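24th November
By the Bralley data team, Flurnmont
Filed under: Datasets > Manipulation > Known Issues

Follis Washroom Set: README and fault notes

Read the fault notes before you train on this set. An earlier copy of the Follis Washroom Set went out with wrong gripper width values in part of the data, and a policy trained on that copy broke a glass on the robot arm. If you downloaded the set before the date at the top of this file, delete your copy and download it again. The old and new archives have the same name, so check the file called VERSION in the top folder. The corrected release says "widthfix" on its second line. The old one has no second line.

What is in the set

The Follis Washroom Set is a collection of hand-held gripper recordings made at a mocked-up washroom counter. A person holds the gripper and does a short job with it, such as lifting a cup off the counter, moving it to the other side of the basin, or putting it down inside a marked area. The wrist camera on the gripper records video through a fisheye lens. The gripper also records its own position and how far the fingers are open.

The old release had 477 episodes. The corrected release has the same episodes minus 38 that we could not repair. Episode numbers were kept as they were, so there are gaps in the numbering. Please don't renumber them in derived sets, as it makes fault reports hard to trace back.

Each episode folder has:

- video from the wrist camera
- the gripper pose, one row per video image
- the finger width, in millimeters
- a short text label for the job
- a flags file, new in this release

The video is unchanged from the old release. The pose is unchanged too. Only the width column and the flags are different.

What went wrong

The gripper closes on objects with two black rubber pads. The pads sit on carriers that slide toward each other when the trigger is pulled. Width is not measured at the pads. It is measured at the trigger linkage and converted to a pad distance using a table made at calibration.

On one of our two grippers, the unit we call Kakakhel, the screw holding one pad carrier to its slide worked loose. With the screw loose, the carrier could move along the slide without the linkage moving. The pads could be touching the cup while the width column still showed a gap, and the size of the error changed with how hard the operator was squeezing. At worst the recorded width was off by almost 16 mm.

An error like this is easy to miss in the raw numbers. The curve still goes down when the fingers close and up when they open. There are no jumps or missing rows. Our import check looked for width values outside the legal range and for dropped samples, and these episodes passed both.

A person reviewing the video would also have had trouble seeing it. In the wrist view the pads sit close to the lens and the housing bends around the border, so a small shift on one side looks much like ordinary lens distortion. The pads meet in a rounded V that opens toward the work, and the objects being handled are small by comparison until the gripper gets close to them.
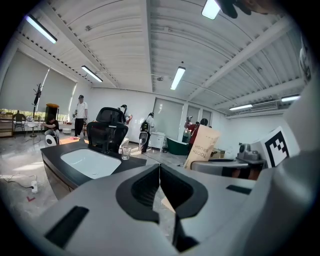
How it was found

We trained a cup-moving policy on the full set and ran it on a fixed arm at the Flurnmont bench. It did well with plastic cups. On the first run with a clear glass cup, the arm closed past contact and kept closing. The glass cracked at the rim and a piece came off onto the counter. The operator pressed the stop button. Nobody was hurt. The operator was wearing safety glasses and was standing outside the taped area.

We first blamed the force limit on the arm. The limit had been raised for an earlier test with a full soap bottle and was never put back, which is a separate mistake and is listed under Changes. With the limit restored, the arm no longer broke anything, but it still tried to close too far and stalled against the cup. That pointed to the commanded width, and from there to the training data.

We then plotted the recorded width at the moment of the grasp for every episode with the same cup. The second gripper gave one tight cluster. Kakakhel gave a tight cluster for its early sessions and a long smear for the later ones. When we took the cover off, the carrier could be moved by hand.

Which episodes are affected

All affected episodes come from Kakakhel. We can't say on which day the screw started to move. We treat every Kakakhel episode after session 18 as suspect, because that is the last session with a calibration check that passed at both ends of travel.

Suspect episodes fall into these groups:

Repaired. The pads can be seen well enough in the video to work out their real distance. Width was recomputed from the pad positions in the video and the flag is set to "width_from_video".

Usable for pose only. The pads are hidden or blurred during the grasp, but the approach is fine. The width column is blanked and the flag is set to "no_width". Do not fill the blanks by interpolation. The part of the curve you would be guessing is the part that matters.

Removed. The operator visibly corrected for the loose pad, for instance by re-gripping or twisting the tool. We took these out, as the motion itself is a response to a broken tool.

Episodes from the second gripper are flagged "ok". So are the Kakakhel episodes up to and including session 18.

What to do if you trained on the old copy

Stop running the policy on hardware until you have retrained. Lowering the force limit makes the outcome less severe, but the policy will still ask for the wrong width. If you only used the images, for example to train a detector, you don't need to do anything.

If you fine-tuned from one of our checkpoints, look at the name. Checkpoints that begin with "follis-a" used the old data and have been withdrawn. Those that begin with "follis-b" used the corrected data.

Before running any policy from this set on an arm, we ask that you:

1. Set the gripper force limit yourself and write it down. Do not rely on what was left in the controller.
2. Run with soft cups before any glass or ceramic.
3. Keep people out of reach of the arm and have someone on the stop button.
4. Compare commanded width with measured width during the first grasps, and stop if they drift apart.

Checking a gripper

If you record your own data with the same type of gripper, use the following check at the start and end of each session. It needs a gauge block and takes a couple of minutes.

Close the pads on the block and note the width. Squeeze harder without letting go. The reading should stay put. Let go of the trigger, push each pad sideways along its slide with a finger, and close on the block again. If the two readings differ by more than a millimeter, take the tool out of service and look at the carrier screws.

We used to do this at the start of the day only, with a light squeeze. A light squeeze did not show the fault.

Known limits

The recordings were made in a shared room with people in it. They stand, crouch and walk through the background of many episodes. Don't use the set to identify anyone, and don't publish crops of faces.

The background also holds furniture, boxes, cables and a printed square marker, and a model can learn to lean on these. Test somewhere else before you trust a result.

The glass cup is hard to see in some light. Repaired widths on glass are less certain than on plastic, and the flags file has a confidence column for them.

Changes

- Width column corrected or blanked for suspect Kakakhel episodes
- Unrepairable episodes removed
- Flags file added to every episode
- Arm force limit at Flurnmont put back to its normal value, and now reset at every controller start
- Carrier screws on both grippers refitted with thread lock

Still open: a width sensor at the pads themselves. We plan to test one in December on the second gripper. Until then, treat all width values in this set as linkage values unless the flag says otherwise.

Reports of further bad episodes should give the episode number, the flag, and the first line of the VERSION file.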